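Skip to content
Search this site Enter keyword Go

About Drurkoleck

Drurkoleck sets up and looks after two-armed robot cells. We started in October with one cell on a bench and a contract to keep it running. We now have 58 cells on our books, most of them in small labs and test kitchens.

Our work begins with the table. Both arms have to reach the same spot without crowding each other, so we run them slowly toward a shared object and watch the wrists and cables as they close in.

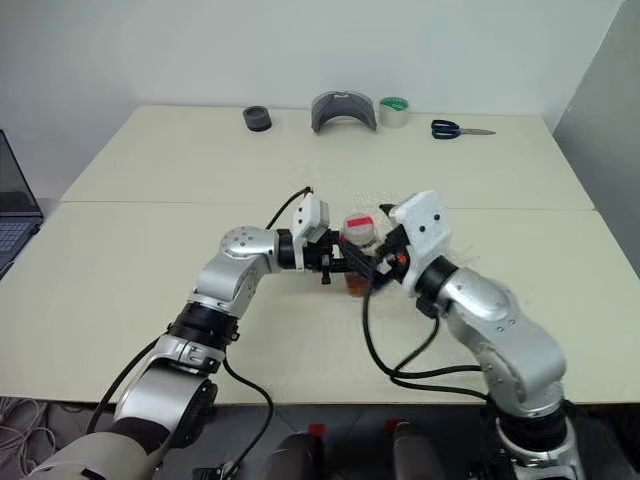

Both grippers at a small glass jar.

Cables get more of our time than anything else. A cable needs enough slack for the wrist to turn and must stay clear of the fingers. We check the full length by hand, reseat the connectors and move the arm through its range before we sign off.

Once the arms move cleanly, we go on to handling checks. Pouring is a good one. It shows up a loose wrist or a bad grip setting quickly, and customers can judge the result for themselves.
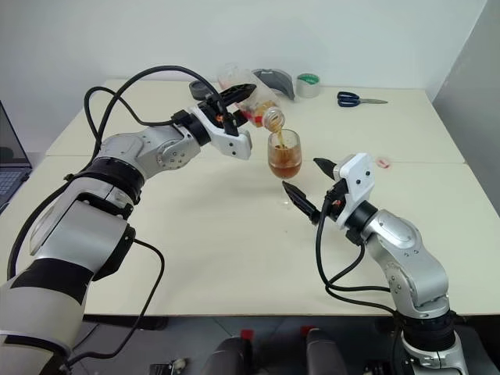 Each cell on a service plan is visited every 300 running hours. A visit takes 4 hours and covers joint fasteners, finger pads, gripper zero position and camera mounts. We write up what we found and leave a copy with the operator. If a part needs replacing, we quote for it separately.

Sanar is our name for the setup routine we use on every new cell. It stores the rest position of each arm, the height of the table and the opening of each gripper, and it is run again after any repair. 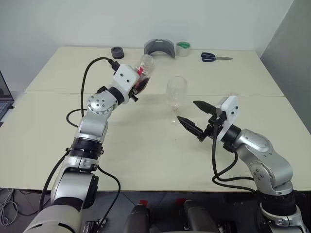
Repairs are done on site where possible. Gripper fingers can usually be changed the same day. A wrist joint goes back to our Jaltico workshop, and we fit a loan unit in the meantime. After a finger change we repeat the grip checks on something thin, such as a glass stem, and look at the view from the wrist camera.

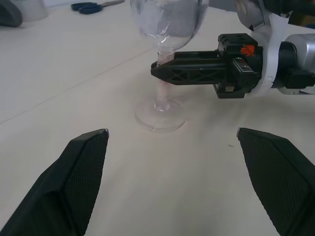

Photo: Drurkoleck service team

We also train operators. The course runs 2 days and covers daily checks, safe stops and cleaning the finger pads. No experience with robots is needed.

Page last updated 25/04/2021

Contact | © Drurkoleck. All rights reserved. | Back to top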